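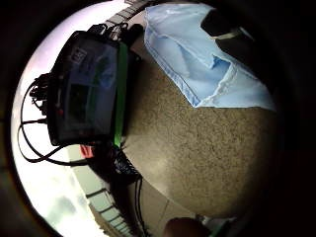
Cables first, bags after, sorry for the slow answer, October is eating me. Rianne, the pile you describe is the normal kind and it comes apart if you stop pulling on it. Black on black on black is the problem, you can't tell which loop belongs to what. So look for anything that isn't black and start there. With mine that's the bright green down the side of the unit, easy to find again every time I lose my place. Then the plugs bunched at the top end. Leave the thick bundle for last, it loosens by itself once the thin ones are out.

On Wednesday Rianne De Smet wrote:

> Hi all, moving flats at the end of the month and I have one drawer
> that is nothing but cables, all black, all knotted. Plus a heap of
> thin bags I keep because they might be useful. Halvard said somebody
> on this list has a system?? I gave it 30 minutes last night on the
> kitchen floor and it was worse after. Also half of them I have no
> idea what they go to. Do I cut the knots out and buy new, or is there
> a trick. Movers come early and I'd like to hand them one box, not a
> drawer.
> Rianne

Don't cut anything! Not much of a system but here goes.

Work on a table, not the floor. Round is good, you can walk round it and come at the knot from the other side. Outside if you have the space, daylight makes a huge difference with black cable. Let the long ends hang over the edge so they're out of the heap. Only watch your feet, I have stepped on a trailing wire and taken the lot down with me.

Unplug what unplugs. People skip this one. Half of a knot is two things still connected to each other in the middle. Write down what went where before you pull it, or take a quick photo with the phone. 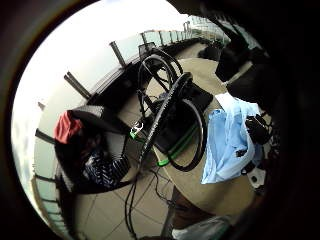
Then open the knot up from the outside, big loops first. Shake, don't tug. When one comes free, coil it over your hand, tie it, put it DOWN somewhere else. Not back on the same table, Tekle did that and had to start over. I use the Norkar ties, they come in a bag of 100 and I think I've used 6 in my life because I keep picking them off old ones. A strip of masking tape with the name on works just as well as a label. Ones you can't name go in a separate bag marked UNKNOWN and if you haven't opened it by spring they go to recyling.

Amanuel swears by a figure eight instead of a round coil. I tried, it does lie flatter in the box, takes me twice as long. Up to you.

For the box itself the small Lehtinen crates are fine, the deep ones just become a new drawer. Gulter has the same thing for less if you don't care about the lid. Heavy adapters at the bottom.

Bags and thin cloth stuff, short version: shake it out full length, let the air go, fold in thirds, roll. Needs a bit of room around you and both arms, so again the balcony. Not in wind, though. 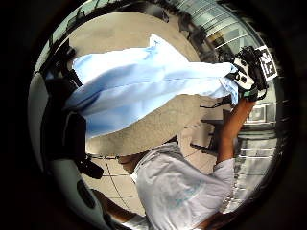 > Should I roll them or just stuff them all into one big bag?

Roll them if you want to find one again. Stuffed is quicker and fine for a move, and they make decent padding around the adapters, so for your box I'd stuff half of them down the sides and roll the good ones.

Halvard, do you still have my label maker? It went to Callow with you in the summer and I havent seen it since. Rianne can borrow it after if she wants, needs a new tape roll.

Got to run, pasta's on.

Hamdia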